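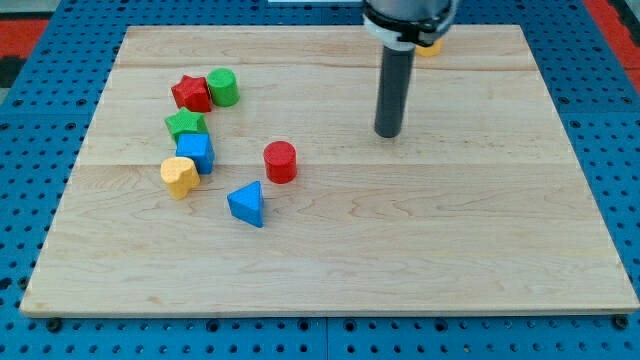 01/06/1999

Glue tests again. The Plotach hide glue has now been through 2 winters in the back cupboard and smells like it. Soaked 40 g overnight, warmed it in the Stovatar pot, forgot it over lunch. Skin on top like school custard. Scraped that off and carried on, as the instructions forbid.

Butt joints in scrap ash, clamped till morning. First one let go at 221 on the pull gauge, the second at well under half that – my fault, the edge was planed by eye and my eye was elsewhere. Will shoot both edges properly before blaming the glue again.

Liltero sent the new tin of white glue. Lid already stuck on, so I take it the stuff works. Same joints to be made up with it once I can get in.

To do: thermometer for the pot (the old one reads the same in ice and tea). Clamps back from Baptiste, lent in December and spoken of fondly ever since. Label the jars. One of them is either size or somebody's soup.

Print this page | E-mail this page

Reader comments

It's soup. Please don't size anything with it.

Was the 221 before or after you re-zeroed the gauge? It was reading high when I had it.

Two winters is nothing, ours is older than the kettle. Keep it dry and don't let it boil.

Contact the workshop | © 1999 Baptiste Workshop | Back to top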